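Flonda: a word list of what people call their clothes

I started this list because my aunt and I could not agree on what a puffer is. She says "quilted coat" for anything with stitching across it, and I'd been saying "puffy" my whole life. So I asked around, kept asking, and now there's a file! 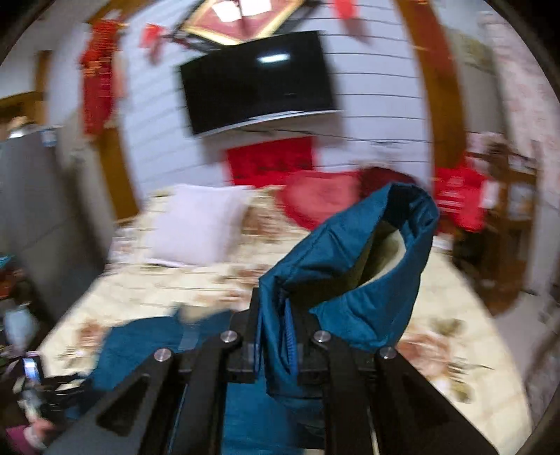
by Marina Katsaros | updated July 9, 2023

What's in it

One plain text file, 3000 lines, one word or phrase per line with the garment it goes with and the town of the person who said it. 254 people answered (thank you, all of you). Teal padded jackets alone got 11 different names — my favorite is "the duvet."

How I collected it

I wrote up a short form in June and Rafail Tsakiris passed it along to everyone he knows in Boreck, so Boreck is badly overrepresented. Sorry! Spelling is left the way people typed it, apart from stray spaces and the odd doubled line.
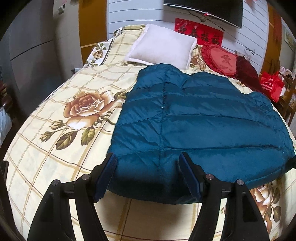 Known problems

"Vest" is a mess. Some people mean an undershirt, some mean a sleeveless jacket, and I didn't think to ask which until the form was closed. Those lines have a question mark at the end. The towns are self-reported too, and a few folks put down where they grew up.

Using it

Take it, change it, put it in your class handout. If you fix something, send me the line and I'll merge it when I get a free evening.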